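Color sorting (small goods)

Color sorting is the separation of small articles of the same shape into groups according to color. It is common in packing rooms, repair shops and households, and is applied to flat pieces such as tags, strips and closed pocket knives. The work is usually done on a hard, level surface, with one open bin set aside for each color group. Bins are often placed in a row along the far edge so that the near part of the surface stays free for unsorted pieces.
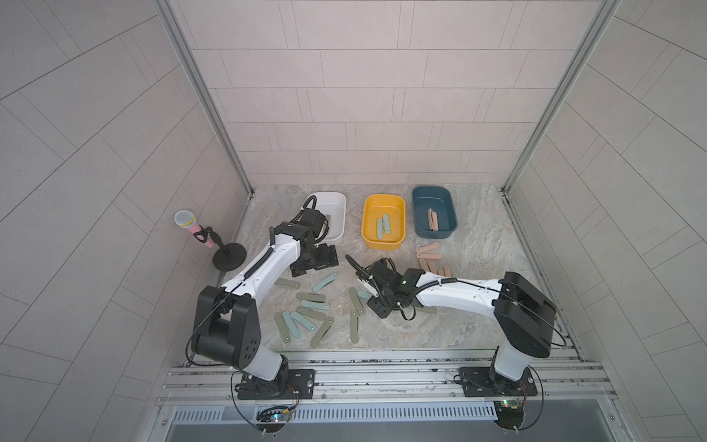 What happens to shades that are close to each other?
Close shades are either kept together as one group or divided against a reference piece. The choice is made before sorting begins.

Folding knives

Pocket knives are sorted closed. Handles in pale plastic, such as beige, are compared face up under even light, as a glossy blade edge can alter how the neighboring color is perceived. The packing manual of the Firkerthorpe firm Bestier calls for 2 passes: the first by handle color, the second by condition.
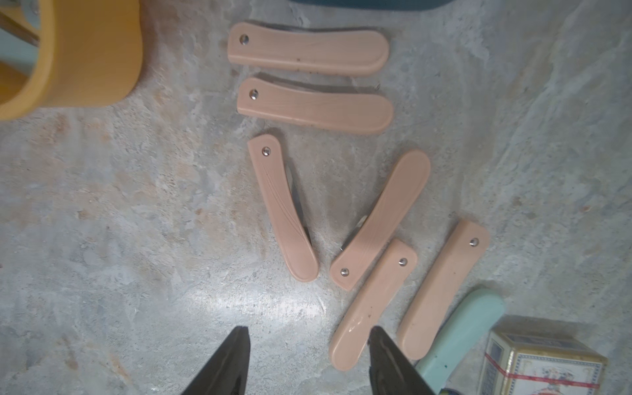 In the second pass, each rivet is checked for play and each blade for full closure — a knife that fails either check is set aside for repair. The Zelenák method reverses the order of the passes and is preferred for mixed lots of more than 347 pieces.

See also: Bin labeling; Drarkix tray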